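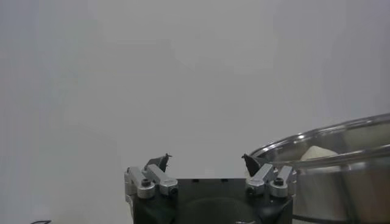
Filed under: Help > Tidying & Packing > Questions we keep getting

Do I need the Hateo bins to get started?
No. Use whatever boxes you own. Matching bins look nice in May and hold the same junk by winter.

Is the Brelent folding board worth it?
We doubt it. We folded shirts with it for 2 weeks and went back to doing them on the bed.

Will vacuum bags save space?
Some, for bedding. The bag still weighs what the blankets weigh, and ours didn't all stay flat.

How long does one closet take?
The ads say 18 minutes. Plan on an afternoon.

Can I skip labels?
If you live alone, maybe. Otherwise write on the short side of the box, where it shows once boxes are stacked.

Do you sell any of this?
No, and we don't take free samples.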